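How is glass made?

Glass is all around you. It is in windows, light bulbs, spectacles, phone screens and the jars in the kitchen cupboard. People have been making it for thousands of years, and the main ingredient is one you may have carried home in your shoes: sand.

What goes into glass?

Ordinary glass is made from three things. The first is sand, but a very clean kind with hardly any iron in it. Iron turns glass green, and you can sometimes see this if you look at a window pane from the side.

The second is soda ash, a white powder. Sand on its own melts only at a very high temperature, and soda ash helps it melt sooner. The third is limestone, a type of rock. Without it, the glass would slowly dissolve in water.

Most glassworks add broken glass too. It is called cullet. Cullet melts more easily than sand, so the furnace uses less fuel.

Into the furnace

The mixture goes into a furnace, which is much hotter than any oven at home. Inside, the powders melt together into a thick, glowing liquid, a bit like runny honey. A furnace is kept burning day and night for years. If it went cold, the glass inside would set hard and could damage the walls.

Making a jar

A machine cuts the hot glass into lumps called gobs. Each gob drops into a metal mould. Air is blown or a plunger is pushed into it to make a small, thick shape with a hollow middle. This is moved to a second mould, and more air is blown in until the glass spreads out against the sides.
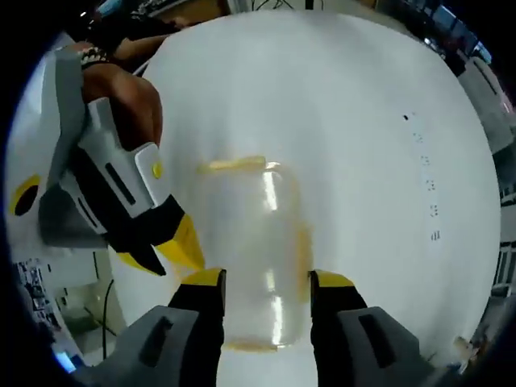

The new jar cannot be left to cool on its own. The outside would cool faster than the inside, and the glass could crack. It travels slowly through a long, warm tunnel called a lehr, where the temperature drops little by little. This is called annealing.

Why can we see through it?

Light can pass straight through some materials and not others. Wood and metal soak up light or bounce it back. Clear glass lets most of it through, but a little bounces off the surface, so you can see your reflection in a shop window when it is dark inside.

Can glass be used again?

Yes. Glass bottles and jars can be melted and made into new ones many times over. Rinse them before you put them in the recycling. Drinking glasses and oven dishes should not go in with them, as they are often made to a different recipe and melt at a different temperature.

Words to know

Cullet: broken glass ready to be melted again
Gob: a lump of hot, soft glass
Lehr: a long oven for cooling glass slowly
Annealing: cooling glass slowly so that it does not crack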